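We are looking for a kitchen and garden helper at the Hulville Community Garden, and if you love growing things, feeding people, and being outdoors before the rest of the town has had its coffee, we would very much like to hear from you.

The garden sits behind the old Kerton seed store on Drulta Road. It started with 2 raised beds and a borrowed hose, and it has grown into 58 plots, a berry patch, and a small kitchen where we cook a shared lunch on workdays. Last season that kitchen served 3,018 lunches, and we are still a little amazed by it (and so are our dishwashing arms!).

## What you would be doing

Mornings are spent outside. You would water, weed, tie up beans, and pick whatever is ready, and from late spring that mostly means berries. Toward eleven you would come in, wash up, and help Styliani Stergiou get lunch on the table. She plans the menus and is very patient with people who have never cooked for a crowd before. Dessert is usually fruit, plain and ripe, with cream on the side for those who want it.

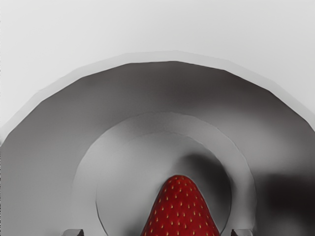 *A ripe strawberry in a gray bowl.*

After lunch there is clearing up, a bit of record keeping, and on some afternoons a children's planting hour, where you would mostly be handing out seeds and finding lost trowels.

## Who we hope to meet

You don't need a certificate or years of experience. We would like someone who is comfortable lifting a full watering can, can be on time, and enjoys talking with older neighbors and small kids alike. A food handler's card is a plus — we will pay for the class if you don't have one. Some Greek or Swahili would be lovely, as several of our plot holders would be glad of the company.

## Hours and pay

The job is part time, four mornings and two afternoons a week, through the end of January, with a good chance of being renewed. It is paid hourly, and we will go over the rate when we call you. Lunch is included, and you are welcome to take vegetables home.
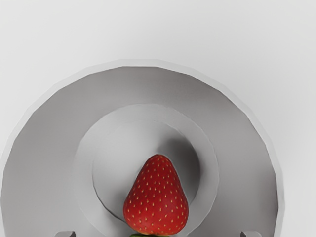
*Gray plate on a light gray tabletop.*

## How to apply

Write us a letter, as long or as short as you like, telling us what you have grown or cooked and how it went. Leave it at the Mwaipopo Hall front desk, marked for Filippos Dimitriou, along with a phone number and the best time to reach you. We will invite people to spend a morning with us, lunch included, before anyone decides anything.

Posted 23 May 2025. The position stays open until filled.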